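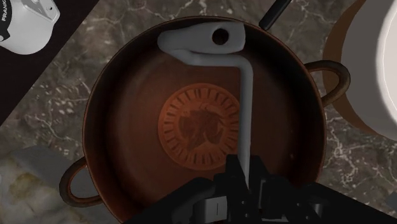
A wide round pan with a loop handle on each side.

Plum butter in the oven, without stirring all day

In my mother's village plum butter was cooked outside over a fire, and somebody had to stand with the long wooden paddle from morning until evening. I live in a flat in Misness now, on the third floor, and I have no fire and no paddle. For the last nine autumns I have made it in the oven. The taste is very near to what I remember, the smoke is missing of course, but my neighbours are probably glad about that.

This page is the long version of what I wrote on a card for my colleague Detlef Brandes, who asked me on a Thursday for "the recipe" and was surprised that the card was full on both sides. The recipe is short. It is the waiting and the looking that needs many words.

What is plum butter?

There is no butter in it. It is only plums, cooked until most of the water is gone and the rest is dark, thick and smooth. Jam is set by sugar and pectin. Plum butter becomes firm by itself, so you can make it with little sugar or with none. I use a little.

What you need

Ripe plums of the long blue kind, with stones that come away easily
Sugar, see below for how much
One cinnamon stick, if you like it
A big wide pan which can go in the oven with its handles
A wooden spoon with a flat end
A hand blender or a food mill
Small jars with new lids
A kitchen scale

For the last batch I had 3056 grams of plums after taking the stones out, and to this I used 377 grams of sugar. You do not have to copy such a number, it is only what was on my scale. If your plums are very sweet, use less. The first year I used nearly three times as much, following a leaflet, and the result was a sweet thing for children.

Choosing the plums

The right time is late. When the plums are beautiful in the shop, they are usually too early for this purpose. You want the ones that are wrinkled a little near the stalk and feel soft when you press with the thumb. Round red plums and yellow plums can be cooked too, but they hold much more water, they stay sour, and you will be up at midnight with an oven still on.

I buy mine from the orchard at Fekeck, where they sell crates of the variety they call Brinkmann. It may have a different name in your region. Ask for plums for cakes or for drying and you will get something similar. Wasp holes are not a problem if you cut them out. Mould is a problem, throw these plums away completely.

Day one, evening

Wash the plums and let them drain. Cut each one along the line, open it and take out the stone. Look inside every plum. This is boring work and I do it at the table with the radio on. Count the time generously, because people always think it takes half an hour and then it takes two.

Put the halves into the pan, standing on their edge in circles if you have patience, or just in a heap if you do not. I have done both and I could not taste a difference. Sprinkle the sugar over them. Push the cinnamon stick somewhere in the middle. Put the lid on, or a clean cloth, and leave the pan in a cool place overnight.

In the morning there will be juice at the bottom. Do not add water! Many recipes say a glass of water "so that it does not burn", and then you need one more hour to cook this glass of water out again.

A note about the pan

Wide is more important than deep. The steam must go away from the surface, and in a narrow soup pot it takes much longer. Measure your oven inside before you buy anything, and measure also the handles, because shops give the size of the pan without them. I came home once with a pan that fitted perfectly until I tried to close the door.

Do not leave the plums overnight in bare aluminium or in cast iron without enamel. Unlined copper is loved by many people for jam, but I would not let sour fruit stand in it before the cooking. If you have such a pan, keep the fruit in a glass or ceramic bowl during the night, and ask the maker what they advise. Enamel is the easiest choice. Mine is an old roasting pan with Andico stamped under it and a chip on the outside, and it has never given me any trouble.

Day two, the oven

Heat the oven to 155 degrees, top and bottom heat. If you have only the fan, set it lower, and look more often. Put the pan on the second rail from the bottom, without the lid.

First hour: nothing happens that you can see. Leave it.

Second hour: the juice rises and the plums swim in it. This is the moment when beginners write to me that something is wrong. It looks like soup. It should look like soup. Do not stir, and do not make the oven hotter.

Third and fourth hour: the skins on the top become dark and a little leathery, and small bubbles come up between them. You can put a wooden spoon in the oven door, so that it stays open by a finger, and the steam gets out. Read first the instructions of your oven, some models do not allow this, and in some the handle or the buttons become too hot. When mine was replaced I had to stop doing it. Now I open the door fully for a short moment every half an hour – stand to the side, the steam comes out fast and glasses are of no help.

After the fourth hour, stir for the first time. Go with the flat spoon slowly over the whole bottom, and into the corner where the wall begins. If the spoon feels rough places, it has started to catch, and you should turn the oven down a little.

From here I stir each half hour. The colour goes from red to brown and then to nearly black. The smell changes also, from fruit to something like raisins.

How to know when it is ready

I use two tests, and both must be good.

The road test. Pull the spoon through the middle of the pan. If you see the bottom and the road stays open while you say your name and address, it is thick enough. If it closes at once, go on.

The plate test. Put a small plate in the freezer for ten minutes. Drop a teaspoon of plum butter on it and wait one minute. Then hold the plate upright. The drop may lean a little but it should not run, and there should be no ring of water around it. The ring of water is the more important sign.

My usual time is between six and seven hours. Daryna Kravchuk, with whom I share the crates, needs eight in her gas oven. Please do not trust the clock in any recipe, also not in this one.

Making it smooth

Take out the cinnamon stick. Switch off the oven and put the pan on a firm place where it cannot slide. Blend carefully, because thick hot fruit can jump and it sticks to the skin. I wear long sleeves and an oven glove on the hand which holds the blender. With a food mill it becomes finer but a part of the skins is lost, and in the skins is much of the taste.

After blending it is often a little thinner than before. Put it back in the oven for twenty minutes and make the plate test again.

Filling the jars

Wash the jars in hot soapy water, rinse them, and let them stand in the oven at 120 degrees for fifteen minutes. The lids go in a pot of boiling water. Fill the jars while they and the plum butter are both hot, until a finger's width below the top. Knock each jar softly on a folded towel, so the air bubbles come up. Wipe the rim with a clean cloth – a sticky rim is the most common cause of a lid that does not hold. Close them, and leave them until the next day.

I take small jars that hold up to 128 millilitres. People say this is too small, but an open jar with little sugar must be kept in the fridge and eaten in two weeks, and a big one I never finish.

With so little sugar I do not keep the closed jars for years. Mine stand in the cool cupboard and the last is opened in December or soon after. If a lid is not pulled down in the middle on the next day, this jar goes in the fridge and is the first to be eaten. If anything smells of wine, or the lid is bulging, throw it away without tasting. You can also freeze plum butter in boxes. It becomes a little softer.

If something went wrong

It tastes burnt. Do not scrape the bottom. Pour the upper part quickly into another pan and try it. If it is still bitter, I am sorry, it cannot be saved.

It is too sour. Stir in some sugar while it is hot, wait five minutes, and try again. It tastes sweeter when it is cold, so stop early.

It is too thick and the spoon stands in it. Add a few spoons of hot apple juice. In dumplings and pastry the thick one is better anyway, it does not run out.

It is still soup after eight hours. Either the plums were too early, or the pan is too full. Divide it into two pans and continue. You may also let it stand covered in the fridge overnight and go on in the morning.

Cleaning the pan

Fill it with warm water and one spoon of baking soda (not for aluminium) and go to bed. In the morning the black edge comes off with a soft brush.

What to eat it with

On dark bread with real butter. In yeast dumplings with poppy seeds. One spoon in the sauce of roast duck or red cabbage. Detlef eats it with hard cheese, and since he gave me a piece I do this too.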